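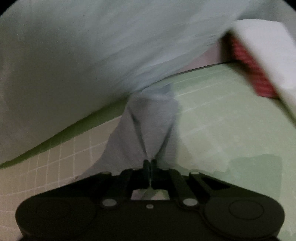

How to hem a pair of plain curtains by hand

Curtains sold ready-made are nearly always the wrong length. Paying someone to shorten them can cost as much as the curtains did, and the job is well within reach of anyone who can thread a needle. You will need one free evening for the preparation and another for the sewing. A sewing machine is quicker, but a hand-sewn hem hangs better and the stitches don't show on the front.

These instructions are for unlined cotton or linen curtains. Lined curtains are dealt with briefly near the end.

What you need

A steel tape measure for the window and a cloth tape for the fabric
Sharp fabric scissors
Long pins with glass heads (plastic ones melt under the iron)
A fine hand needle, size 7 if you have it
Thread to match, or one shade darker
Tailor's chalk or a washable pencil
A steam iron and a pressing cloth
A stiff piece of card for a hem gauge

Step 1. Wash the curtains first

Cotton and linen shrink, sometimes by several centimetres over a full drop. Wash the curtains the way you intend to wash them from now on and dry them completely. If the care label says dry clean only, skip this and never put them in the machine afterwards. I once hemmed a pair for our back bedroom in Madley straight from the packet. They were perfect until their first wash, and I spent the following winter looking at a gap above the sill.

Iron them while they are slightly damp. Pay attention to the old fold lines, which will pull your measurements out if you leave them in.

Step 2. Decide where they should end

Sill-length curtains should finish 1 cm above the sill. Below-sill curtains usually look right at 15 cm below it. Floor-length curtains should clear the floor by 1 cm, or a little more over thick carpet.

Check for radiators at this stage. A curtain that drops over the front of a radiator will send most of the heat up behind it and out through the glass.

Step 3. Hang them and leave them

Put the curtains up on the actual pole or track with all their hooks in, and leave them for at least two days. The weave relaxes under its own weight. I hang mine on a Tuesday and don't look at them again until the weekend.

Step 4. Mark the finished length

With the curtains hanging and drawn closed, put a pin at each side edge where you want the bottom to be, then one every 20 cm or so between. Measure up from the sill or floor each time. Old houses are rarely level. If the floor drops by a centimetre from one end of the window to the other, follow the floor. If it drops by a good deal more, split the difference.

Take the curtains down and lay them flat, wrong side up. Join the pins with a chalk line. This is your fold line.

Step 5. Work out the hem allowance

A double hem of 10 cm gives a good weight to a floor-length curtain. That means you need 20 cm of fabric below the fold line. For short curtains, a double hem of 7 cm is plenty, so leave 14 cm.

As a worked example, suppose your window needs a 143 cm drop and the curtain measures 183 cm once the old hem has been unpicked. You have 40 cm to spare. Leave 20 cm for the double hem and cut off the other 20 cm.

Measure again before cutting. Check both curtains against each other as well, as pairs from the shop are not always the same length.

Step 6. Unpick, cut and press

Take out the old hem with a seam ripper, working from the wrong side. Press the crease flat with plenty of steam. Mark the cutting line and cut in long, smooth strokes, keeping the lower blade resting on the table.

Fold the raw edge up by 10 cm and press. Fold up again by the same amount and press. Use the card gauge to keep the depth even: draw a line on it at 10 cm and slide it along under the fold as you go.

Step 7. Deal with the corners

A square corner on a thick curtain makes a hard lump. To mitre it, open out the hem, fold the corner in diagonally so that the creases line up, then refold the side and the bottom so they meet in a slanting line. Pin it and close the join with small slip stitches. Don't cut the spare fabric away - you may want to let the curtains down one day.

If you are using curtain weights, slip one inside each corner now and catch it down with a few stitches.

Step 8. Sew the hem

Thread the needle with a length no longer than your forearm. Start at a side edge with a knot hidden inside the fold. Pick up one or two threads from the curtain, slide the needle through the fold for 1 cm, and pick up another thread or two. Keep the stitches loose. Tight stitches pucker and show as a row of dimples when the light is behind them.

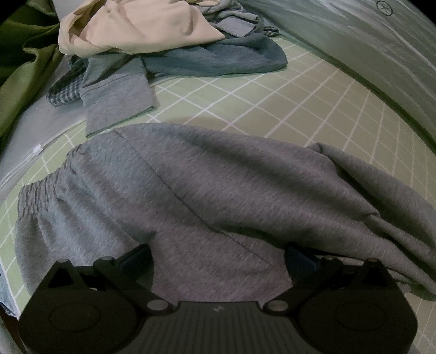

Can I use iron-on hemming tape instead of sewing?
It will do for light curtains that are seldom washed. On heavy fabric the tape tends to let go after a few washes, and it leaves a residue that is difficult to remove if you want to sew the hem later.

Lined curtains

Hem the curtain and the lining separately. The lining should finish 2 cm shorter than the curtain so that it doesn't show from the room. Unpick the lower part of each side seam to give yourself space, do both hems, and slip stitch the sides closed again.

Finishing

Press the finished hem from the wrong side through a damp cloth. Rehang the curtains, arrange the folds by hand from top to bottom, and tie them loosely with strips of spare fabric for a couple of nights. Keep the offcuts for patches and tie-backs.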